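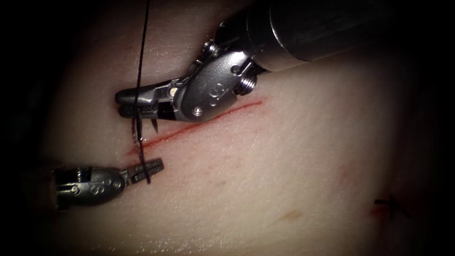

deskmover21
Looking for advice on desk lighting for an open office. We have 40 workstations on the Trasside system and the overhead panels leave the back row dim. What I want is an even pool of light on the work surface. Our current clamp lamps do the opposite to a sheet of paper: the middle is softly lit and it fades to dark toward the edges. Has anyone used the Puvley under-shelf bars?

tulton_fm
We put in 30 of the Puvley bars at our Tulton office in January. Light is even across the desk if you get the long version. The short one leaves the corners dark. Cords are a pain to hide.

grayfile
I would skip the bars. They glare off glossy paper and you can't move them. A decent arm lamp with a wide head does the job. We use Coman.

deskmover21
How much are the Coman ones?

grayfile
We paid $93 each. Price may have changed.

tulton_fm
$93 times 40 desks is a lot for a lamp that people will push out of the way. Half of ours ended up pointed at the wall before we switched.

grayfile
Ours stay put. Tighten the base screw.

panelguy
Check your shelf depth before ordering bars. Some Trasside shelves have a metal lip on the front and the bracket won't sit flat. I had to send a box back.

deskmover21
Ours have the lip. Is there a different bracket?

panelguy
Yes, ask for the deep one. It's a separate part number and it wasn't in the catalog when I ordered.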